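Skakari Chair Handling Package

Skakari is a whole-body control package for humanoid robots with two arms and five-fingered hands. It covers one family of jobs: moving office seating on casters. The package was developed by Sunduvier and comes with the policy, the training recipe and the evaluation scripts used in our own tests.

Most mobile manipulation software plans the walk first and the reach second. Skakari trains the legs, waist and arms as a single policy, so the robot can lean into a chair while it steps. Input comes from the head camera and joint readings. The approach pose is open hands on either side of the chair, backrest toward the robot, and the grasp is chosen from there. 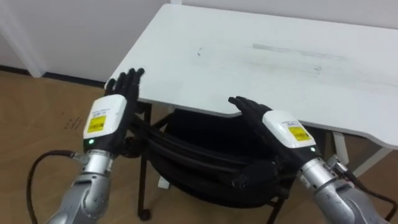

## Method

The policy is trained in two stages. Stage one uses 200 teleoperated demonstrations of approach, grasp and push. Stage two continues in simulation with randomized caster friction, seat weight and floor grip.

- Grasp target: top edge of the backrest, both hands
- Stance: hips bent, knees flexed, feet staggered
- Control: joint position targets for arms and legs, separate finger commands
- Not supported: stools, fixed-leg chairs, occupied chairs

The main finding concerns the hands. Policies trained with a free choice of grasp tended to settle on the armrests and turned the chair when only one wheel was blocked. Restricting the target to the backrest gave straighter travel and fewer dropped grasps. The cost is reach: low-backed chairs need a deeper bend, and the balance margin is smaller. 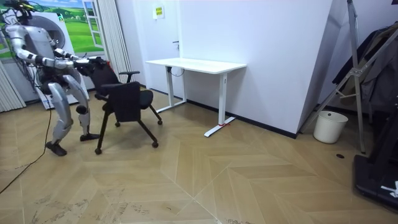 **UTERTHORPE, April** – Ibrahim Amadi has finished the second round of floor tests. The revised policy ran roughly 200 trials on hard flooring. Carpet results are not included in this release and will be listed separately. Known issues are slow regrasping after a slip and a tendency to stop short when the chair is close to a wall.

Release 2 is available to research groups under the standard Skakari license. Existing users should replace both the policy file and the hand calibration file, then rerun the standing balance check before the first push.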